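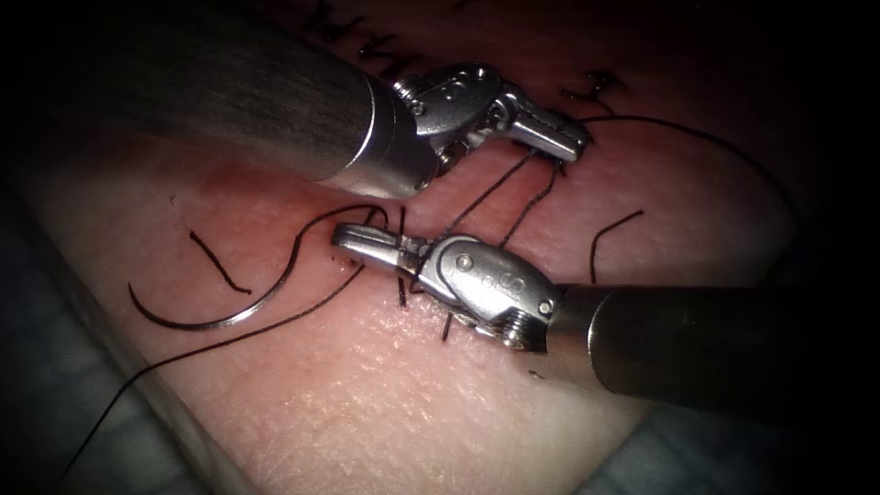 Caring for Your Stitches at Home

Ashby Day Surgery Center – Patient Information
Reviewed by Anahera Quinlan, Nurse Manager
Last updated Feb 4, 2024

These instructions are for adults who have gone home with stitches in the skin following a minor procedure. If your surgeon or discharge nurse gave you different instructions, follow theirs. Patients with skin grafts, drains or wounds left open to heal should use the separate guide in their discharge folder.

Before you begin

Set out the following on a clean towel:

Mild, unscented soap
Clean gauze or a new adhesive dressing of the type you were given
Paper tape, if your dressing needs it
A small trash bag
Your discharge sheet

Cotton balls should not be used on a stitched wound. The fibers catch on the knots and are difficult to remove.

Step 1. Leave the first dressing in place

Keep the original dressing on and dry for the period written on your discharge sheet. A small spot of blood on the dressing is common on the first day. If the spot spreads, press firmly over the dressing with a clean cloth for ten minutes without lifting it to look. Call the nurse line if bleeding continues after that, and call 911 if it is heavy.

Step 2. Wash your hands and remove the dressing

Wash with soap and water, including between the fingers and under the nails, and dry with a clean towel. Peel the dressing back slowly in the direction of the wound, holding the skin down with your other hand. A dressing that sticks may be moistened with a little clean water and left for a minute or two.

Place the old dressing in the trash bag and wash your hands again.

Step 3. Look at the wound

Check the wound once a day in good light. Slight pinkness along the line, mild swelling and some itching are usual in the first few days. Many patients find it useful to take a picture on their phone each morning, as gradual changes are hard to judge from memory.

The thread may be dark or clear depending on the material your surgeon chose. Do not pull on the ends or trim them, even if they rub against clothing – a small piece of gauze over the area will usually stop the rubbing.
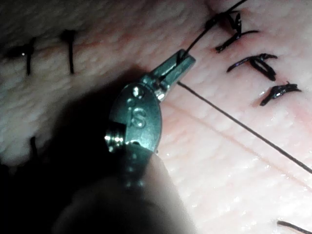
Instrument tip over a synthetic skin practice pad.

Step 4. Clean and dry the area

Once you are allowed to get the wound wet, a short shower is preferred to a bath. Let soapy water run over the stitches. Do not scrub. Pat the skin dry with gauze or a fresh towel and allow it to air dry for a few minutes before covering it.

Do not apply hydrogen peroxide, rubbing alcohol, perfumed lotion or powder. Use ointment only if it is listed on your discharge sheet.

Baths, hot tubs and swimming pools should be avoided until the stitches are out and the skin has closed.

Step 5. Apply a fresh dressing

Hold the new dressing by its edges and lay it down without stretching it. Dressings on the elbow or knee stay on longer if the joint is slightly bent when they are applied.

Change the dressing daily, and at any time it becomes wet or dirty.

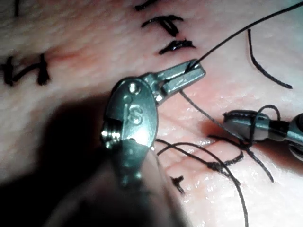

Step 6. Protect the wound from strain

Avoid heavy lifting, contact sports and any movement that pulls on the stitches. Raise an arm or leg on a pillow when resting. Smoking slows healing, and the center can refer you to a support program on request.

Step 7. Attend your removal appointment

The date depends on where the stitches are. Those on the face usually come out sooner than those on the back or legs. Some stitches dissolve and do not need removal; your discharge sheet will say which kind you have. Please do not take stitches out yourself.

To change an appointment, call the front desk and ask for extension 813.

When to call us

Contact the nurse line the same day if you notice:

Redness that is spreading or warm to the touch
Yellow or green fluid, or a bad smell
Pain that is getting worse
Fever or chills
Edges of the wound coming apart

Outside clinic hours, go to urgent care and bring your discharge sheet with you.

Comments on this page may be sent to Kane Faulkner, Patient Education Office. The next review is planned for August.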